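Renting the arm before you buy it

6 January 2023
By Mackenzie Landry

Print this article | E-mail this article

Sigrun Brekke spent 11 years programming robot arms for other people's factories before she started selling practice time on arms that don't exist. Her company, Skeltura, offers a simulator called Rotden, which lets a small shop try out a robot job on a computer before any money goes into hardware.

"Most of the people who call us have never owned a robot," Brekke said. "They've had a quote, the quote frightened them, and they want to know if the thing would do their job at all."

The service works by subscription. A customer sends in measurements or drawings of the work area, Skeltura builds a model of it, and the customer gets a login and a simulated arm to drive. The basic plan costs $634 a month and covers one work area and 25 hours of computing time. Extra hours are billed separately, and Brekke said that is where customers get caught out.

"Leave a training run going overnight and you've used a good part of your hours," she said. "We send a warning now. We didn't at first, and we had some unhappy phone calls."

One of those calls came from Teodoro Paredes, who runs Ibarra, a metal fabrication shop with seven employees. Paredes signed up in May to find out whether an arm could lift tube frames off a welding bench and set them on a rack. He stayed with the service after Skeltura credited back part of his first bill.

"I'm not a computer person," Paredes said. "The first two weeks I mostly drove the gripper through the bench. It doesn't break anything, so you just reset and go again."

He found the controls easy enough once he had a game controller plugged in, and said the written guide needs work. It assumes the reader knows what a joint limit is, and the section on importing drawings was out of date when he used it. Support was good when he could reach it, but Skeltura answers the phone for only part of the day, and Ibarra starts early.

The harder question is whether a job that works on the screen will work on the floor. Paora Mahuika, who looks after the rendering side of Rotden, said the team deliberately makes the simulated world messy. Colours and textures are swapped between runs so that software trained on the pictures doesn't come to depend on one kind of lighting or one colour of bench.

"People ask if their screen is broken," Mahuika said. "They see squares of camouflage and brown weave all over the place. I tell them to look at the arm and the fingers and leave the rest alone."

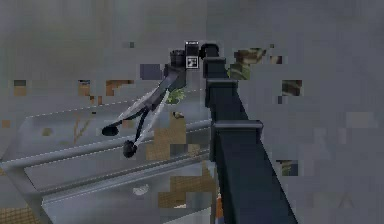 A simulated arm in Rotden, with its two-fingered gripper open above a light grey metal frame. The small square marker is on top of the wrist.

Mahuika said customers can turn the patches off when they are driving the arm by hand, and most of them do. He prefers to leave them on for training runs, even though the picture is harder to read.

Contact between parts is still the weak point. Eskil Lie, an independent integrator who has used Rotden on behalf of two clients, said he trusts it for reach and clearance but not for grip.

"It will tell you if the arm can get there," Lie said. "It won't tell you much about a greasy tube. For that you need the real gripper and the real tube, and a day to muck around with them."

Lie has also used Urura, a competing package that is bought outright. He said Urura handles gripping better but takes far longer to set up, and he wouldn't give it to a shop owner working alone.

Brekke didn't dispute the point about grip. A new contact model is being tested with a few customers, she said, and it will be added to the basic plan at no extra charge when it is ready. She wouldn't give a date.

Paredes has since asked for quotes on a real arm. The simulation showed him that the rack had to move closer to the bench — a change he made himself over a weekend — and that a smaller arm than the one first quoted would reach everything he needs. He hasn't placed an order yet.

"I'll keep the subscription another month or two," he said. "My nephew wants to try it with the longer frames."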